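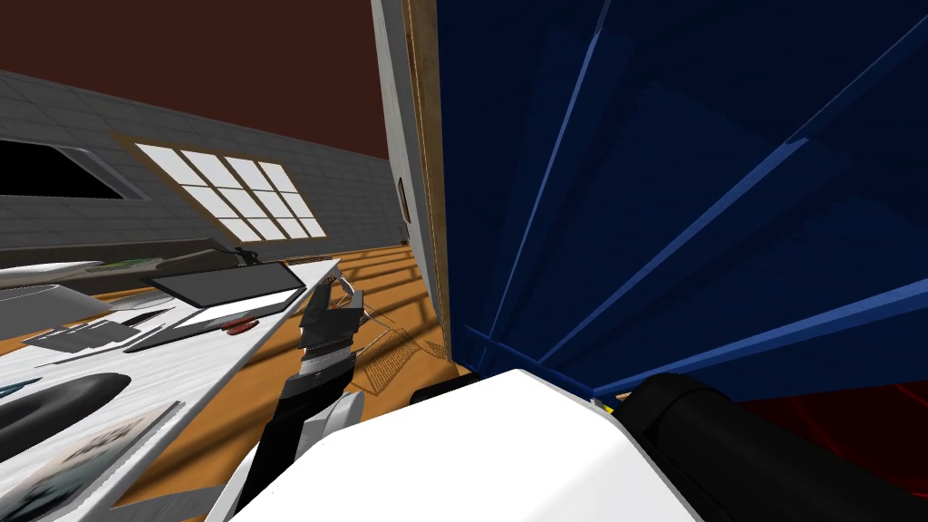 The desk task in the simulator, one of the arms up near the edge of the desk.

Posted 2026-01-04

I said back in October that I'd write up the Skirov open day and then didn't. I've had a few days off over the holidays, so I'm going through my notes now while I can still read them.

Skirov has the upper floor of a building behind the rail yards. I'd signed up through the mailing list for the afternoon group. We got a name tag, a coffee and a short talk in the lunchroom, and then they split us up. My half went to simulation first and the hardware bay second.

The simulation side is run by Janaína Honorato. She has a row of desks along one wall with a big monitor at the end, and she drove the demo herself from a keyboard. The project is called Te Moana. It is a set of furnished rooms, all computer-rendered, in which a two-armed robot practises household and office jobs before anyone lets it near real furniture. There are 264 rooms so far. She opened the one with the white desk, the one at the top of this post, because it is the room they use for checking new builds.

The job was to tidy the desk. There's a tablet lying on it, some grey papers or folders, a small red thing I took for a pen, and various other office stuff. The instruction she typed in was "move the tablet to the near side and stack the folders". The robot thought about it for longer than I expected, then brought one arm up toward the far edge where the tablet was.

It went for the tablet 3 times while we watched. On the first go the fingers closed short. On the second it pushed the tablet a bit and stopped. On the third it got hold of a corner, lifted, and set it down more or less where it had been told to. Janaína didn't seem bothered by the first two. She said a flat object on a flat surface is one of the worst things you can ask a two-fingered gripper to pick up, and that the usual trick is to slide it until part of it hangs over the side.

The folders did not go well. It nudged the top one and then the arm parked itself and the run timed out. She reset the room and everything snapped back to where it started, which took less than a second. I do industrial maintenance for a living and I would like that button at work.

The view takes some getting used to. We were watching from the robot's side of things, so the horizon was well off level and a good part of the screen was the robot's own white body and arms, with a big dark blue panel filling most of the right. A man beside me had to look away after a while. Janaína can switch to a fixed view from the ceiling, and did when he asked, but she prefers to work from the tilted one.

I asked about the light. In the desk room there's a window with a lot of panes and the shadows fall across the wooden floor in a grid. She said the shadows get changed between runs, along with wall colours and floor materials, so the robot doesn't learn that a tablet is a dark rectangle on one particular white desk. The same desk has been through 2798 runs. I wrote that number down because she had it on a counter in the corner of her second monitor.

Somebody asked what the success rate was. She said it depended on the task and she wouldn't give one figure for all of them. For picking up a cup it's good. For paper it's poor. I appreciated getting a straight answer.

After that we went down the hall to Wagner Godoy in the hardware bay. He had a real arm bolted to a bench with a cage around it and a red stop button on a cord, which he handed to one of the visitors to hold. The controller is a Dreltutier unit, the older model. He'd had trouble with the cooling fan that morning and had the cover off, so we got to see inside, and for me that was worth the trip. Tidy wiring, everything labelled, and a connector I'd have put on the other side.

Wagner ran the cup pick 6 times. It dropped one. He then tried it with a cup from the lunchroom that the system hadn't been set up for, and it managed that too, although it held it lower than I would have. He let us put the cup down anywhere inside a taped square and two kids took over that part of the afternoon.

I asked him how much carries over from Te Moana to the bench. He said the reaching part transfers nicely and the gripping part still needs a fair bit of work on the real arm, mostly to do with friction. Rubber pads wear, and the simulated ones don't. They swap the pads on a schedule now and log it.

There was supposed to be a third stop to see Nitovel, their scheduling software, but the group ahead of us ran long and we only got a handout. I read it on the train. It decides which jobs get sent to which machine overnight. Probably fine, hard to get excited about on paper.

A few practical notes if you're thinking of going to the next one. Parking is on the street and fills up early. The stairs are steep and the lift is around the back past the loading dock, so ask at the door. Closed-toe shoes are required in the hardware bay and they did turn one person away from it. You can take photos in the bay, but check first if the whiteboard is behind you.

I've put my name down for the spring session. Janaína said they hope to have the folders sorted out by then.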